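Teaching an Arm to Work a Play Kitchen, by Remote Control

11 January 2024
3 comments | 245 shares

A play kitchen is a wonderful place to start with teleoperation! You get a stove, a sink and a faucet in easy reach, and a dropped spoon does no harm.

Pick one small task first. Ours was moving a toy pot from the burner to the sink. Drive the arm through it slowly until your hands stop thinking about the controls — for me that took a whole evening — and only then hit record.
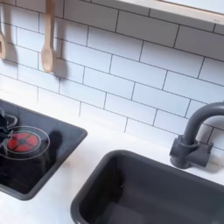

Start every run from the same arm pose, but shift the pot a little each time. Go for 50 clean runs before you train anything. If you bump the faucet and recover smoothly, keep that run, as the recovery is great to learn from. If you freeze halfway and wonder what to do, throw it out.

Once the first 50 play back well, work up to 200 and try the task in reverse. Watching the arm do it alone for the first time is such a thrill!

Share 245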